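홈 | 생활백과 | 교구·놀이 | 색인
2024년 5월 4일 토요일 · 글 Žydrūnas Sepp
읽는 시간 5분

끼움판 (꽂기판, 페그보드 교구)

끼움판은 평평한 판에 파인 홈이나 구멍에 조각을 맞춰 넣는 탁상용 교구다. 판과 조각, 이 둘이 기본. 조각은 막대못(페그), 손잡이 달린 원판, 짧은 원기둥 등 종류가 많다. 유아 교육, 손 재활, 손놀림 검사, 조립 연습에 두루 쓰인다. 퍼즐과 겹치는 부분이 있으나 그림을 완성하는 것이 목적이 아니라는 점에서 보통 따로 분류한다.

명칭

통일된 이름 없음. 유치원 쪽에서는 '꼭지 퍼즐'이나 '끼우기판', 재활 쪽에서는 '페그보드'. 공구 거는 타공판도 페그보드라고 부르는 바람에 검색하면 섞여 나온다. 이 항목은 탁상용만 다룬다. 타공판은 별도 항목 참조.

구성

판. 직사각형이 많고 원형도 있음. 책상에 눕혀 쓰는 것이 보통이며 얇은 판은 밀리기 쉬워 뒷면에 고무를 붙이기도 한다. 홈은 얕은 것과 깊은 것으로 나뉜다. 얕은 홈은 자리만 알려 주는 정도라 조각이 쉽게 빠지고, 깊은 홈은 한번 들어가면 잘 안 흔들리지만 처음 맞출 때 각도가 까다롭다.

조각. 막대못 형태가 제일 흔하다. 위쪽에 짧은 대가 솟은 둥근 손잡이형도 있는데, 이쪽은 잡기 쉬운 대신 옆 조각과 부딛히는 일이 잦다. 납작한 조각은 집어 올리기가 의외로 어렵다. 손톱이 짧으면 더.

받침판. 큰 판 위에 작은 판을 한 단 높여 덧댄 구조. 여기에 홈을 내고 막대못을 세워 꽂는다. 높이가 달라지므로 손목 각도를 바꿔야 하고, 그래서 난이도 조절용으로 넣는 제작자가 많다.

색

판과 조각의 색은 다르게 하는 것이 원칙에 가깝다. 흰 판에 파란 조각 조합이 무난. 홈 안쪽까지 판과 같은 색이면 그림자만으로 자리를 찾아야 하므로 조명이 약한 방에서는 불편하다. 색 있는 조명 아래서는 더 심해서, 붉은 조각과 주황 조각 구별이 안 되는 경우도 있음. 책상은 어두운 색이 낫다. 흰 판의 테두리가 또렷해진다.

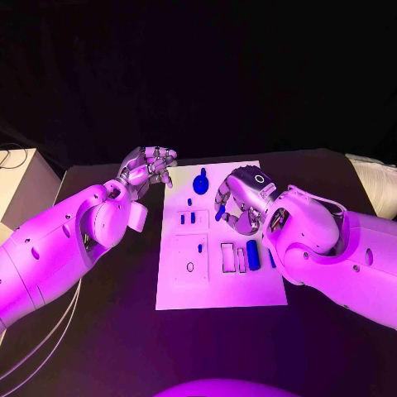 쓰는 법

판을 몸 앞에 똑바로 놓는다. 세로로 길게 두면 먼 쪽 줄이 어려워지고 가로로 두면 양 끝이 어려워진다. 조각은 판 옆에 모아 두거나 얕은 접시에 담는다. 한 손만 쓰는 방식과 두 손을 번갈아 쓰는 방식이 있고, 두 손을 쓸 때는 노는 손을 판 위쪽이나 옆으로 비켜 두어야 팔이 엉키지 않는다.

넣는 순서는 자유지만 먼 쪽부터 채우는 편이 편하다. 가까운 쪽을 먼저 세우면 손등에 걸려 넘어진다. 키 큰 조각은 나중에. 막대못은 윗부분을 손끝으로 잡고 수직으로 내린다. 비스듬히 들어가면 억지로 누르지 말고 뺐다가 다시.

시간을 재는 경우 60초가 흔한 단위. 다만 아이들과 할 때는 시계를 치우는 게 좋다는 의견이 많고, 필자도 그 쪽이다.

변형

Dostunik식: 홈 윤곽만 그려져 있고 실제 깊이는 거의 없음. 올려놓기 연습용이라 막대못에는 안 맞는다.
Juška식: 받침판이 2단. 낮은 단부터 채우는 것이 규칙.
Lendmont판: 조각 굵기가 제각각이라 맞는 구멍이 하나씩뿐이다. 잃어버리면 곤란.

Trulville 교구 보관실 목록에는 이런 판과 낱개 조각을 합쳐 867점이 올라 있다. 마지막 정리는 12월. 그중 짝을 못 찾은 조각이 꽤 된다고 하는데 정확한 수는 목록에 안 나온다.

보관과 손질

조각은 판에 꽂은 채로 두지 말 것. 오래 꽂아 두면 홈이 헐거워진다. 뚜껑 있는 통에 따로. 마른 천으로 닦고, 홈 속 먼지는 부드러운 붓으로 털어낸다. 물에 담그는 건 재질을 확인한 다음에. 나무판은 휘고, 종이를 붙인 판은 모서리부터 일어난다. 막대못 끝이 닳아 둥글어졌으면 그것만 바꾸면 되는데, 굵기를 재고 주문해야 한다. 눈대중으로 시키면 거의 안맞는다.

주의: 작은 조각은 삼킬 위험이 있어 어린아이가 쓸 때는 곁에 어른이 있어야 한다. 대가 솟은 손잡이형은 바닥에 떨어지면 밟기 쉬움. 끝나면 통에 담기 전에 책상 밑부터 확인.

같이 볼 항목: 꼭지 퍼즐, 모양 맞추기 상자, 타공판, 소근육 놀이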